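Clalline Folding and Sorting Logs: Read This First

Maintained by the Plumwood site. Last touched in February.

Clalline is a set of recordings of a gripper arm handling cloths and small storage items. Drelto sells the arm. Caruso runs the linen service at Plumwood where the arm is supposed to earn its keep. I look after the files, and before that I worked the folding bench, so read the opinions below with that in mind.

What the data was collected for

The pitch to staff was that the arm would take over the dull part of the bench work: pick up a cloth, square it, put it with the others. People would move to "exception handling," a phrase that came from a slide. These logs were meant to show how close the arm is to doing that. I don't think they show it, and I'd ask anyone quoting this set in a sales deck or a staffing plan to read the limits section before they do.

What you get

- Video from small cameras on the arm, at the wrist or gripper
- Joint positions and gripper opening, logged with the video
- A task label for each run, typed in by the operator
- An outcome field: done, partial, dropped, stopped by operator
- Operator notes, where the operator had time to write any

The runs are split into 3 folders by task: cloth, container, mixed. The mixed folder is the messiest and, in my view, the only one that looks anything like a shift.

How a run was recorded

An operator sets out the items, starts the log, and watches. A run stops at 45 seconds whether the task is finished or not. Operators worked in blocks of 30 minutes and then swapped out, because watching an arm with your hand near a stop button is tiring in a way that folding never was. The early plan had blocks twice that long. It was changed after people complained, and I'm glad they did.

Outcome labels

"Done" means the operator thought it was good enough. There was no ruler. Two people can look at the same cloth and disagree about whether the corners meet, and bench staff are stricter than engineers. We tried a written rule for a while and it got ignored by everyone, me included. If you train on this field, treat it as an opinion.

"Partial" was used heavily in the last batch. Some of those would have been "dropped" earlier on. I haven't relabeled them.

Known limits

Setup time isn't in the logs. Somebody flattens, turns and spaces the items before each run, and that work is missing from every speed figure I've seen from this project. When Drelto compares the arm with a person at the bench, the person's time includes reaching into the bin and the arm's doesn't.

Items were chosen by whoever was on. That means clean edges, sensible sizes, very few of the tangled things that come out of a real load.

Lighting changes between runs and wasn't logged. Pale surfaces wash out in places.

5 runs in the container folder have gripper values that don't match the video. They're listed in bad_runs.txt. Please don't quietly fix them and send the folder back, it has happened once already.

What has changed for the people

So far, less than promised and in an odd direction. Nobody has lost a bench job. The hours have been cut up differently, though: more standing by, more resetting, more typing of labels, and less of the steady work where you can talk to the person next to you. The label typing isn't in anyone's job description and isn't paid as anything. Caruso says it will be looked at once the trial is over. The trial has been extended.

I'd like to be wrong about the arm. The lifting at the big carts hurts people's backs, and a machine that did that would be welcome tomorrow. No one has recorded a cart.

Using the files

Keep the operator notes with the video if you copy anything out. Don't publish the initials in the notes column. Say which folder your results come from. If you report a success rate, say who set out the items and whether you counted that time.

Questions go to the Plumwood data inbox. It gets read at the end of the shift.

Sample stills

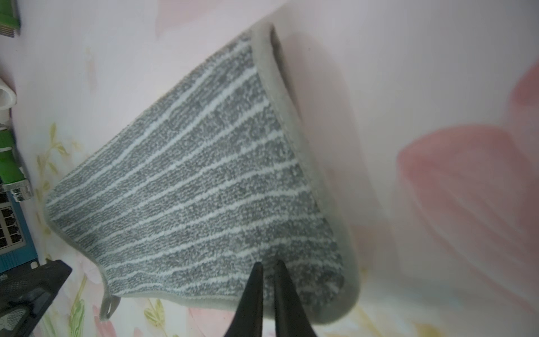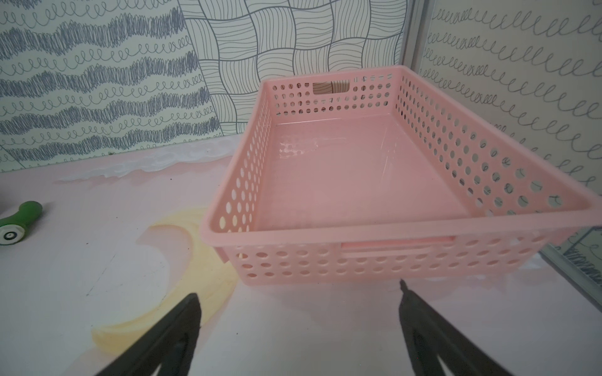
Gripper views: striped gray cloth (first), pink perforated basket (second).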